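Casual craft room helpers wanted, Penner Community Centre
After-school and school holiday program

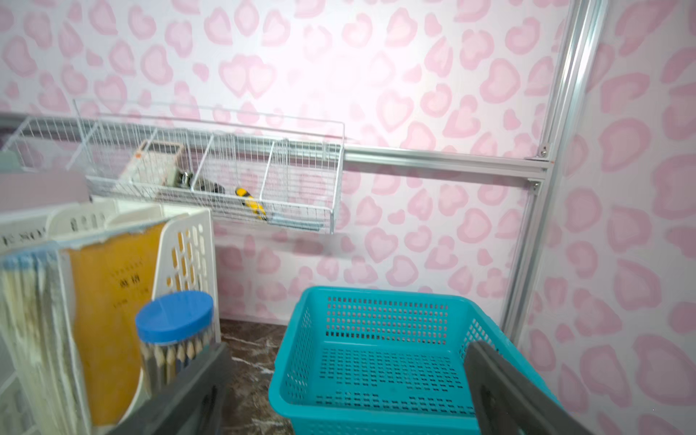 Craft corner, with the pink wallpaper and the pencil jar.

Posted November 5, 2022

Neneck Kids Club is looking for two casual helpers for our after-school craft sessions at Penner. Start as soon as your paperwork is through. Might suit a uni or TAFE student, a semi-retired teacher, a parent wanting a few hours while their own are at school (or at the club, staff kids get a place at half price).

We run out of the back two rooms of the centre, entrance off the car park, not the main doors. 93 kids on the books at the moment, nowhere near that many on any one afternoon. Numbers have climbed since September when the Stikaswood program closed and a lot of those families came across to us. Hence the ad.

What you'd be doing

Setting up before the kids get off the bus. Afternoon tea, mostly fruit and crackers, hand washing, the usual arguments over who sits where. Then craft until pick-up. Colouring and drawing for the little ones, sewing and clay and card making for the older group. You don't have to be an artist. Being able to thread a needle in a hurry would help.

Sign-in and sign-out sheets. These matter, please don't apply if you're slapdash about names and times.

Pack up, sweep, wipe tables, glue lids back ON. Clay goes in the tubs with the wet cloth over it. Brushes get washed the same day.

School holidays we also do one outing a week, pool or library or the Casonora gardens. You'd be rostered for some of these but can say no if you give us enough notice.

Hours

3 pm to 6 pm on school days, at least two afternoons a week, more if you want them. Longer shifts in the holidays, 8.30 to 2.30 or 12 to 6. We put the roster out a fortnight ahead. Swaps are fine, sort it out between you and text the office so we know whos coming.

Closed over Christmas and New Year, back in the second week of January.

Pay

Casual rate under the award, with loading. Paid fortnightly. Super on top. Paid training days, two a year. No travel allowance sorry, but parking is free and the 398 bus stops across the road.

You'll need

Working with children check, or be willing to get one before you start
Current first aid, or we'll book you into the next course and pay for it
To be 18 or over
Two referees, at least one from work or study, not a relative
Closed shoes. Clothes you don't mind getting paint on

Good to have but not a deal breaker: a cert III or studying towards it, food handling, a second language, some experience with kids who need a quiet spot and a bit of extra time. Drivers licence handy for holiday outings.

How to apply

Short email please, a page at most, plus your resume. Tell us which afternoons you can do and which you definately can't. Tell us something you've made with kids, or would like to. No need to adress selection criteria one by one.

Send to the club office with CRAFT HELPER in the subject line or drop a paper copy in the box at the Penner front desk. The desk staff work for the centre and can't answer questions about the job, so ring the office number, mornings are best. Leave a message if it goes to the machine.

We'll be reading applications as they come in and will stop when both spots are filled. Chats are informal, half an hour, then a paid trial afternoon with one of the regular staff.

Applied last year and missed out? Please try again, we kept your details but need an up to date resume.

Also still after clean jars with lids, buttons, and wool in any colour. Leave at the back door, bagged, with your name on it if you want the bag back.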